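Is it worth paying for a "low VOC" desk top for a small room?

Posted by motholm_attic, 2022-12-26

I'm redoing a spare room and want a white top, matte, nothing fancy. The shop in Umirden has two that look the same to me. One has a "low emission" sticker and costs a lot more. The seller couldn't tell me who tested it or what the number was. Does the sticker mean anything, or am I paying for green ink?

Preben Lauritsen

Depends who stands behind the sticker. Anyone can print "low". Ask for the test report and look for a lab name and a date on it. When I asked for mine I got a brochure with a leaf on the cover, so I bought the cheap one and left it in the garage with the door open for three weeks in July. Smell gone, as far as my nose can judge, and a nose is a poor instrument.

White and matte, like you want:
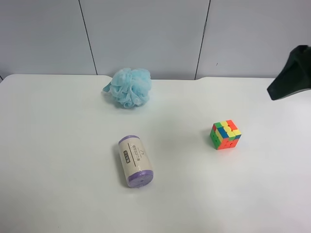
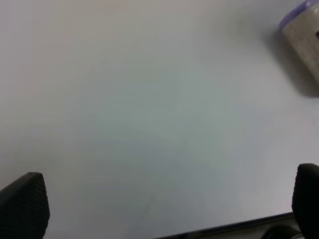
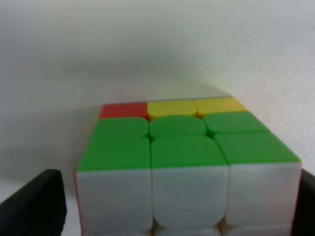

The bigger worry for me would be the cut edges. A top can have a perfectly decent face and raw board underneath, and people drill cable holes and never seal them. Seal every cut you make. I'd also be wary of anybody who says a houseplant will fix it – I have yet to see that work in a normal room with a normal door.

notside91

just open a window. my dad had the same desk 4 decades and hes fine

Eberhard K.

"He's fine" isn't a test. That said, I'd spend the difference on a decent window vent before I spent it on a sticker. If the shop can't produce the report, treat both tops as the same product and buy on price.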